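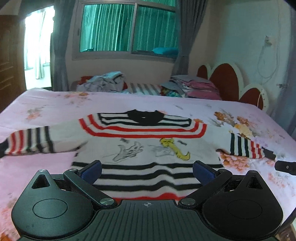
Hand-held unit over a striped sweater, sleeves extended, household site.

To: Handheld Gripper Working List
Date: Thursday, January 15, 2026
Subject: Re: Finger pads for the garment trials

Members of the list are thanked for their comments on the draft comparison. The reply below addresses the question raised by the Casano laboratory, which is quoted in full.

> The draft states that the MacKinnon pads and the Caneo pads were
> tested on the same garments. It does not state whether the garments
> were laid on a table or on a soft surface. Our own results with the
> Caneo pads were good on a hard table and poor on a mattress. Please
> confirm the surface, and please state whether the wrist camera was
> moved between the two sets.

The surface was a made bed in all household trials. Table trials were carried out separately at the Dundska workshop and are reported in the second part of the draft. The two sets should not be combined. The camera mount was not moved between pad changes, and the same lens was used throughout.

The household set consists of 1,039 grasps on 17 garments. Each garment was laid out by hand, picked up at a hem, cuff or collar, and released. A grasp was counted as a miss if the fingers closed without holding cloth, and as a double if the sheet came up with the garment. Doubles were the more common fault on the bed with both types of pad. They were less frequent with the MacKinnon pads, which have a narrower tip.
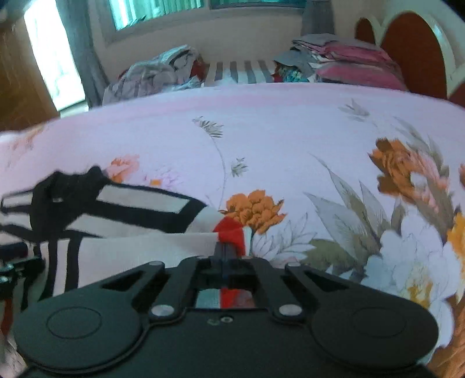
Edge grasps remain the most difficult part of the comparison. On a soft surface the operator tends to press down before closing, and the sheet rises between the fingers. We also found that labels were harder to assign when the bedding was printed. With a large floral pattern under a white cloth with black stripes, the reviewers could usually follow the edge of the cloth near the jaw, but a small patch of red fabric beside it was twice marked as part of the print. Reviewers are now asked to view at least 3 seconds of video before marking a grasp.

Laboratories that wish to repeat the household set are asked to use the same pad screws and to replace the pads after 7 sessions. Worn pads gave fewer doubles and more misses, and mixing worn and new pads would hide the difference under study.

Corrections to the draft should be sent to this list before the end of January. The table results will be circulated separately.

Gripper Trials Office
Dundska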